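Electric steamer pot

An electric steamer pot is a small kitchen appliance that cooks food with steam from boiling water. It consists of a base with a heating element, a basket with small holes in the bottom, and a lid. It is used on a table or counter and does not need a stove.

Use

Water is poured into the base, the basket is set on top and the lid is closed. Many models have a knob for the heat or the time.
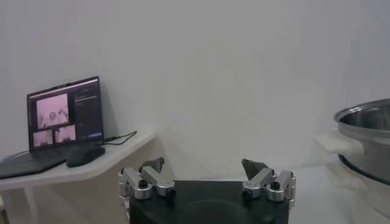

Steamed buns are among the most common foods prepared in this way. They are made from wheat dough with yeast and may be plain or filled. A bun of 50 grams is usually ready after about 20 minutes. The buns grow during the cooking, so it is advised to leave a space of 2 cm between them.

When the cooking is finished, the lid should be lifted away from the face and laid down flat. The buns are then moved one by one to a plate.

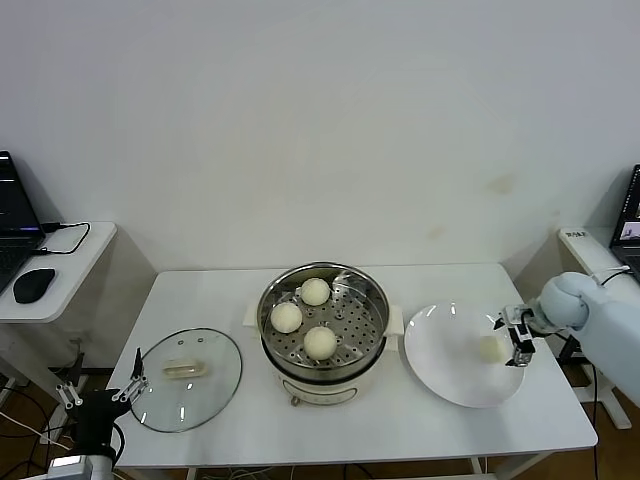 Glass lids are preferred by many cooks, as the food can be checked without losing steam. In her guide to table cooking, the food writer Adoración Arrieta recommends to wipe the inside of the lid before the buns are taken out, so that drops do not fall on the dough.

Cleaning

The basket and the lid are washed by hand. The base must not be put under water.

See also: Rice cooker, Bamboo steamer, Steamed bread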